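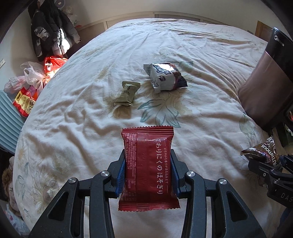
4.2 Grasping flexible packets on soft surfaces

Figure 4. View from the camera on one hand-held gripper, with a red snack packet held upright between the blue finger pads. Two more wrapped items lie on the duvet, and the second gripper enters at lower right with a dark brown bag.

The tabletop results in Section 4.1 used boxes and rigid containers. Most of the failures our partners at Stuscombe reported to us involved neither. They involved light, flexible packaging lying on bedding, sofas and clothes, where the surface gives way under the fingers and the object changes shape when it is squeezed. This section covers how we collected demonstrations for that case and what we found when we trained on them.

Collection. Demonstrations were recorded with a pair of hand-held grippers, one in each hand, each with its own wide-angle camera. We recorded in furnished homes and left the rooms as the residents keep them. A session consists of short episodes in which the operator picks up wrapped snacks from a bed and moves them to a target area. Operators were told to work at a normal pace and to use whichever hand was closer. They were not told how to approach a packet. After filtering, the set (which we call Skedano-Soft) holds 3,000 episodes from 17 homes.

Filtering removed episodes where camera tracking was lost or where the fingers closed on fabric and the operator gave up. We kept episodes with a failed first grasp if the operator recovered in the same take. An early version of the filter threw these out as well, and the policy trained on that version pressed into the duvet and stayed there.

Grasp labels. Each successful grasp was labeled by hand as one of two types. In an edge grasp the pads close on a crimped seam or a corner. In a body grasp they close across the filled part of the packet. Figure 4 shows a packet held between the pads with its printed face toward the camera. Small bars with crimped ends and larger crinkled bags, like the two on the bed in the same figure, were labeled by the same rule. Where a grasp covered both seam and body we used the body label. This came up more often than we expected – mostly with the narrow bars – and it is the main source of disagreement between labelers.

Policy. We used the Mavromatis baseline from Section 3 with no change to the network. Inputs are the two wrist images and the gripper widths. The only addition is a width target at the moment of contact, taken from the demonstrations. Without it the policy tends to close fully on thin packets and drag a fold of fabric along with them.

Evaluation. We tested on the Farko two-arm platform in a room that does not appear in the training set, using 20 packets and two trials per packet, for a total of 40 trials per condition. A trial counts as a success if the packet is lifted clear of the bedding and held until the arm reaches the target area. The three conditions were tabletop data only, soft-surface data only, and both together.

The policy trained on tabletop data alone did worst. Its usual error was to stop too high, with the fingers closing on air above the packet. Training on soft-surface data alone fixed most of this but brought back some errors on large bags, which slid away when touched from the side. The combined set did best on both packet types. We also saw that the combined policy used edge grasps on bars and body grasps on bags, although the labels were never given to it as input.

Patterned bedding had less effect than we feared. Floral prints and wrinkles cover much of the image in many of our episodes, and the policy rarely reached for them. Shiny packaging was harder. On silver bags the approach was slower, and in several trials the arm hesitated and moved back before closing. We have not separated the effect of reflections from that of bag size, and the test set is too small to do so.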